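3.2 Desk materials

Sorting task, part two. Participants got a tabletop with everyday stationery and were told to put it "the way you'd want it on monday morning" — no other instruction. Sessions ran 16 minutes at the Trarstead site, 70 sessions kept after cleaning. Coding scheme follows Dreßler, with her two categories for holders (in use, idle) merged becuase coders kept disagreeing.

Books stayed flat in most layouts. Pens were grouped by direction more often then by type, see Figure 4: writing instruments lying mostly parallel in the center, mesh holder on the left with a capped marker in it, books and loose papers toward the back. 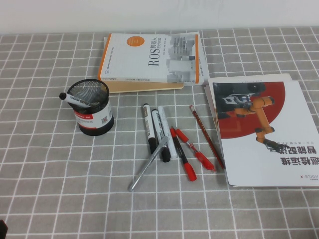 3.3 Coding

Three zones per layout, left, center, back/right. Overlaps went to the larger zone.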